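Fernance » Fiction » Short pieces

Standing Orders for the Washing-Up Cell 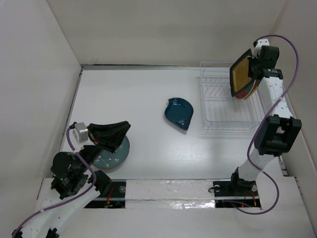
One arm at the rack, one dish still on the table.

Extract from the Claddale Handbook of Domestic Automation, revised in April. To be read by all staff of the Claddale Residence before they are admitted to the kitchen corridor.

1. Scope

1.1 These orders apply to the cell in the lower kitchen and to the two arms installed in it, referred to throughout as Left and Right. They replace all earlier orders, including the handwritten sheet inside the cupboard door, which should be taken down by whoever next opens the cupboard.

1.2 The cell exists to place clean crockery in the rack. It does not wash, and it does not carry trays. Requests for it to do either are to be refused politely.

1.3 The residence has 56 places at table and the cell is expected to serve all of them. The sixtieth plate in each set is a spare and is kept upstairs.

2. Speed and force

2.1 Neither arm shall travel faster than 400 millimetres per second while holding crockery. With an empty gripper the limit is 1,000. The higher limit was granted after an appeal by the kitchen, which wished to finish before the evening bell.

2.2 Plates may be carried singly or in pairs. Where a pair is carried, both plates are to be lowered together and released together. An arm that has taken hold of a pair is not to be interrupted by a voice command, a knock on the wall or the lunch gong.

2.3 Only one arm may be above the rack at any time. The other shall hold what it is holding and wait.

3. Order of precedence

3.1 Where both arms are ready to approach the rack, Right goes first. This order was written when the rack was first placed on the right-hand side, and was retained when the question was reviewed.

3.2 Left shall wait for as long as Right requires. The waiting time is entered in the log by the Vesero controller and is read by the night supervisor at the end of each shift.

3.3 (Added.) It has been observed in the log that Right has, on occasion, yielded. On these occasions both arms were ready, and Right remained still until Left had placed its plate and withdrawn. The installers, Mohammadi, were asked to find the instruction responsible. They examined the controller over two visits and reported that order 3.1 was present, correctly entered, and in force.

3.4 (Added.) Staff are reminded that an arm which yields is not in breach of 2.3. It is in breach of 3.1 only. Such breaches are to be recorded in pencil.

4. Items not belonging to a set

4.1 The cell recognises the crockery in the schedule and no other. Any item outside the schedule is to be left where it lies on the table until a member of staff removes it.

4.2 The leaf-shaped dish is outside the schedule. It was brought to Claddale by a resident of the east wing, who used it for the stones of plums and, in winter, for her rings. It came down with the breakfast things every morning and went back up with the tea. It is teal and will not stand upright in the rack.

4.3 Following the resident's death, her family collected her belongings. The dish was in the kitchen at the time and was overlooked. Two letters were sent and no reply was received. The dish was placed in the store.

4.4 (Added.) The dish is not to be placed in the store. It was found on the table of the cell on the morning after it was put away, and again on the morning after that. The night supervisor stated that the store had been locked on both occasions and that the key had been in his pocket. The arms cannot reach the store. Mohammadi confirmed this with a tape measure, at the residence's expense.

4.5 (Added.) The question of how the dish returns to the table is closed. Staff are asked not to sit up and watch for it. Three have done so, and all three were late for the morning shift.

5. Conduct of the arms in respect of the dish

5.1 Both arms shall pass around the dish, keeping a clearance of at least 60 millimetres.

5.2 (Added.) The clearance kept by Left is considerably greater than that. Its path to the rack has lengthened as a result, and the kitchen has asked whether this may be corrected. It may. The residence has decided that it will not be.

5.3 (Added.) At the end of the evening work, when the last plate is in the rack, the arms are to return to their resting positions and the lights are to be put out. If one arm should come to rest with its gripper open above the dish, the lights may be left on until it has finished. This seldom takes more than a few minutes. The member of staff on duty may use the time to sweep the corridor.

6. Inspection

6.1 The cell is inspected twice a year by an assessor from outside the residence. The assessor is to be shown the log, the schedule and the rack, and is to be given tea.

6.2 At the last inspection the assessor asked why an unscheduled item was permitted to remain in the working area. The duty manager produced order 4.1. The assessor observed that 4.1 required a member of staff to remove the item, and asked which member of staff was responsible. The duty manager replied that the post was vacant.

6.3 The assessor's report found the cell to be in good order. It recommended that the vacancy be noted and that there be no hurry in filling it — the wording is the assessor's own. The recommendation has been accepted.

7. Amendments

7.1 These orders may be amended only by the residence, in writing, and a copy of each amendment is to be entered in the controller on the same day.

7.2 The most recent amendment entered in the controller is numbered 5.4. No order of that number has been issued by the residence. It is two lines long and concerns plums, which are to be bought in September and put out in the usual place.

7.3 Pending advice, order 5.4 is to be followed.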